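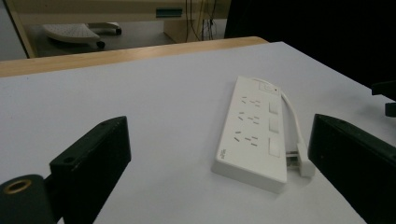 Spent the evening sorting out the cables under my desk, which I have put off since we moved in. Posting it as I go in case it helps somebody with the same mess. I started with the power strip because everything else hangs off it. The new one has three outlets, each with its own square switch next to it, plus a master switch up at the cord end. I had it out on the white table to work out which way round it should go before I crawled under anything.

2/ Old setup: one long strip with a single switch, lying on the carpet behind the drawers. Monitor, laptop charger, desk lamp, speakers, printer, and a phone charger for a phone I no longer own. To turn off the printer I had to reach behind the printer.

3/ First job was unplugging everything and pulling it all out into the room. I labeled each plug before I pulled it. Masking tape folded over the cord, name in marker. Last time I skipped this and spent half a Sunday matching black bricks to black boxes.

4/ The desk is 72 cm high on the inside, floor to underside. The monitor cord reaches the floor easily but the lamp cord doesn't, so the strip had to go up under the desktop or the lamp had to move. I like the lamp where it is.

5/ I measured from the back left leg and marked a spot 30 cm in. Close enough that I can reach the switches from the chair, far enough that my knees don't hit it. Sat down and tried it with the strip held up by hand before fixing anything.

6/ Mounting: I used a metal tray that screws to the underside. Piret Dzene asked why I didn't use double-sided tape. I did, in the last apartment. It let go in September and took the speakers with it.

7/ Cord end toward the wall, so the cord goes straight back and down the leg. I first had it the other way and the cord had to double back past all the plugs.

8/ What went where. Outlet nearest the chair: lamp. Middle: monitor. Far one: laptop charger. The charger brick is wide, and at the end it doesn't crowd the others. The brick itself sits in the tray.

9/ Speakers now run off USB from the monitor. The printer went to the wall outlet by the bookcase, on its own. I print maybe twice a month and it can stay unplugged the rest of the time.

10/ Slack: I folded the extra into flat loops and used hook-and-loop ties, two per cord. Don't pull them tight. Plastic zip ties are cheaper but I have nicked a cord cutting one off before, so I quit buying them.

11/ Took me 74 minutes, and a good part of that was vacuuming. There was a lot of dust back there. Also one sock, a library card and the hex key for the chair.

12/ Thulani Nkuna asked if I plug the space heater into the strip too. No. It goes straight into the wall, always has.

13/ Left over: the old strip, the phone charger and a bag of cords I can't identify. The old strip has a cracked corner so it's going to electronics recycling. The cords get one more month in the closet.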